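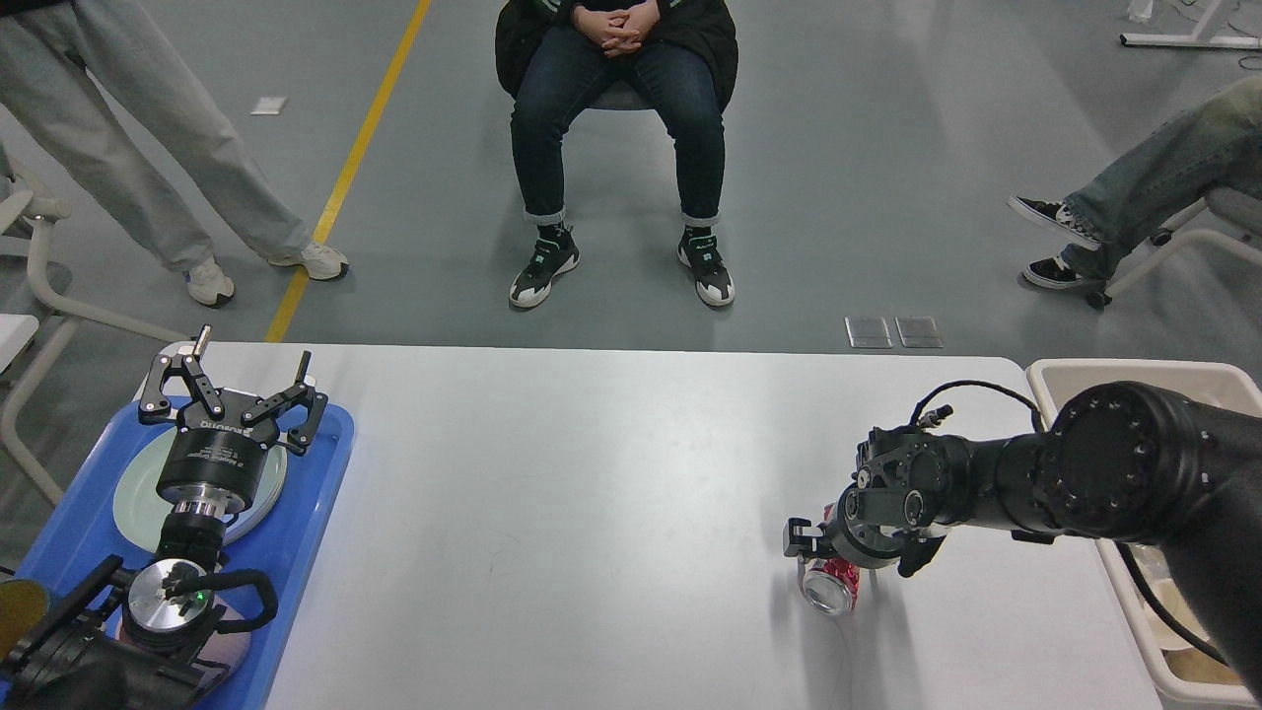 Search tickets Enter keyword or ticket no. Go

Ticket: clearing station, right arm holding cans too long before release
Site: Pruldale canteen returns
Opened: July 2023
Priority: medium (was low)
Status: open, workaround in place

Reported by the lunch shift. Right arm picks the can, lifts, then stops just over the table and sits there. No error on the screen. After 61 seconds it times out and somebody has to take the can off it and press resume. Drink cans only. Plates on the left side fine.

Asked when it started. Answer was "since the update", which could be either of two. Clancombe pushed one to the arms and there was a separate one for the bin lookup. Logs pulled for both.

Update 1
Ran 10 cans by hand, one after another. 3 hung. All 3 were gripped with the can tipped over sideways. Upright ones went through no bother. Checked finger pads, bit sticky, wiped them. Same result after so not that.

Update 2
Gerkard support rang back. They say the arm waits for a "clear to move" if it thinks the can is at an angle it can't drop safely. Fair enough but it never asks anyone. No light, no beep. Staff have been standing there wondering if its thinking or broken. Asked for a beep. They said they'd log it as a feature request.

Also asked for the tilt limit to be loosened. They want the Baranauskienė settings sheet first, the one from the original install. Can't find our copy. Have asked the Baranauskienė office to resend.

Update 3
Talked to the shift properly this time, should have done it at the start. Things that came up:

- the job used to be two people scraping and sorting, now its one person watching and one on the trolleys. Watching is harder than it sounds. You can't wander off and you can't really chat either
- people are sitting down more. Feet are better, backs are worse. The white chairs are wrong for a whole shift, want ones with arms
- newer staff don't like reaching in to take a can off the gripper, even paused. Nobody showed them how. Two have been using tongs
- they want to know if the trolley job goes next. Told them I do tickets, passed it up. Please can someone actualy answer them

Update 4
Workaround: staff stand cans up before they reach the arm. Works, but thats a person doing the bit the arm was bought for. At 200 cans on a busy lunch it isn't nothing. Shift lead asked for it to be put in writing that slower lunches aren't being marked against them. Agreed, written here.

Pause and release steps now on a laminated card at the station. Tongs taken away – they were scratching the finger plates.

Update 5
Settings sheet arrived, wrong site on it. Asked again.
Rolled back the bin lookup update as a test, no change, put it forward again. So its the arm update or the tilt limit. Clancombe want to see the log from a hang while its happening, not after. Have set it to save on every timeout.

To do
- correct sheet from Baranauskienė, then tilt limit change with Gerkard
- beep or light, chase
- chairs, seperate ticket, facilities
- ten minute hands-on for all shifts on taking an item off a paused arm
- reply to staff about trolleys – not mine, needs an owner

Leave open. Review in November if the limit change hasn't gone in by then.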